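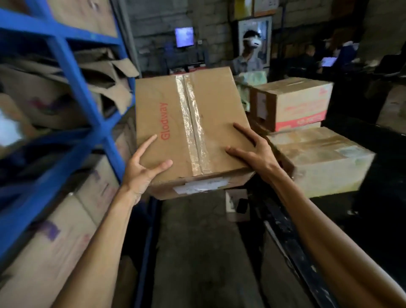

Getachew Gebremichael reckons any tape gun under a tenner will do, and that people who pay more are buying a handle. He put this to me in the comments under my last review, at some length, so I bought the Geraghty and used it for the whole of February.

It costs three times what he'd spend. For that you get a rubber grip, a brake you can set with your thumb and a blade with a little flap over it, which I took for a gimmick until the first time I reached into the drawer without looking.

The brake is the good part. My old Fondement let the roll spin on after every pull, so each new box began with five minutes of picking at the edge with a fingernail. The Geraghty stops dead. Over 315 parcels I lost the end twice, both times with the cheap clear stuff that splits if you speak sharply to it.

Noise is another matter. It shrieks. I was packing one Sunday at 7am and had a text from next door before the kettle boiled. Low-noise tape helps a bit, and costs more, and sticks less.

The blade is still sharp after six 90-metre rolls. Spares come in packs of 9, for reasons known only to Geraghty, and the sleeve claims 1,000 cuts from each, so my grandchildren are provided for.

Getachew is right about the handle, by the way. It's a very nice handle. Four stars, one off for the shrieking.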